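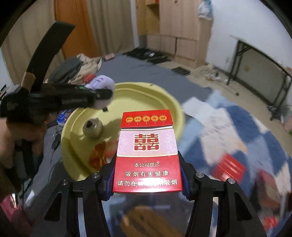

Participants wanted: cocoa and blood pressure study

The Berel Nutrition Unit in Korkiscombe is looking for adults to take part in a 60-day study of unsweetened cocoa powder and blood pressure. We need 200 people in total. Places are still open in both the morning and the evening groups.

You can apply if you:
- are between 35 and 70 years old
- have been told your blood pressure is slightly high
- do not take blood pressure medicine
- can come to our clinic on Ulleck Street four times

You cannot take part if you are pregnant, have diabetes, are allergic to cocoa or milk, or have been in another diet study since April.

What you will do
You will drink one packet of powder mixed with hot water every day. Half of the packets contain cocoa and half contain a powder that looks and tastes similar. Neither you nor the clinic staff will know which one you have until the study ends. Please do not eat other chocolate during the study. Coffee and tea are fine.

At each visit we take your blood pressure, your weight and a small blood sample. The first visit lasts two hours and the others 40 minutes. Do not eat for eight hours before a visit. Breakfast is provided afterward by the Yüksel Bakery next door.

Payment
You will receive $327 when you finish. People who leave early are paid for the visits they made. Bus fare is paid back with a receipt, and parking behind the building is free.

How to apply
Pick up a form at the front desk or call the clinic and ask for extension 798. Leave a daytime number. Forms must reach us by 17/06/2023. We will call you either way.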